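Skindbridge Classic: competitor FAQ

Who can enter?
Anyone aged 16 or over. You don't need to belong to a club, but first-time entrants must come to the Saturday briefing at the Jilwood hall.

How many places are there?
There are 60 across all classes. Last December they were gone in two days.

When is the weigh-in?
At 8 am. Bring photo ID. If you miss it you can't lift or pose, and the fee is not refunded.

Can I choose my own posing music?
Yes, for the individual round. Send one track to Gaurav Kushwaha with your entry number. No swearing – he does check.

Is tanning allowed backstage?
Only in the marked area. Oil and glitter are banned.

What should I eat beforehand?
Ask your coach. Most people stick to food they already know. Dumplings are fine if they suit you, and so is fruit.
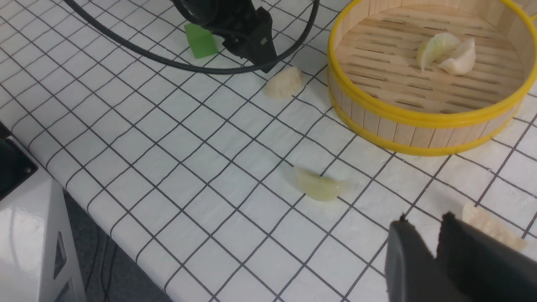
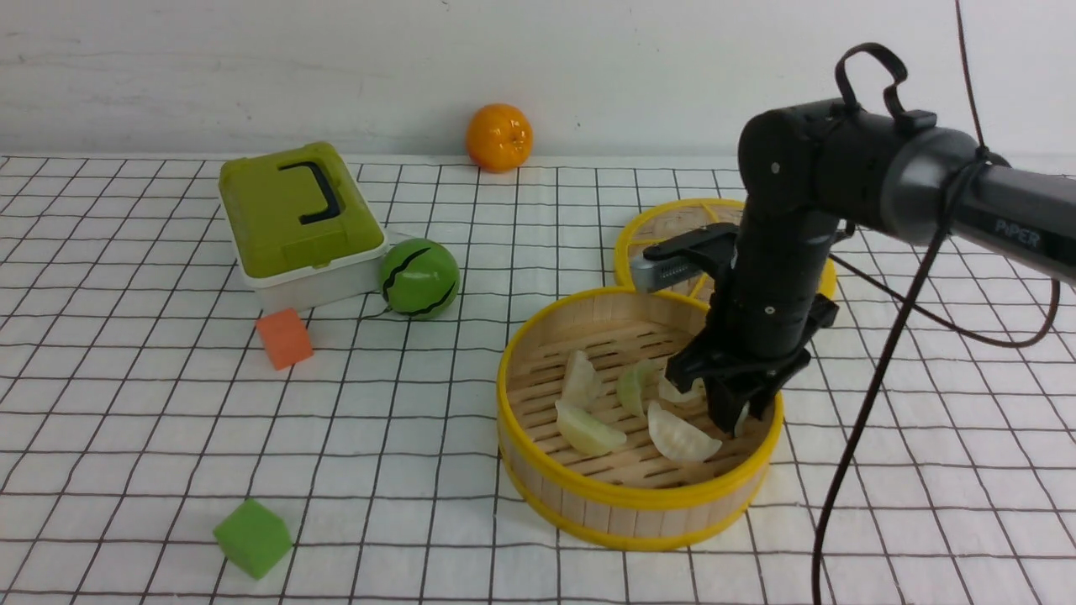
Dumplings and a bamboo steamer on a grid-patterned tabletop.

Where do I park?
Use the Rawat Street car park, which is free after 6 pm. The Purkovum side entrance is for competitors and coaches only.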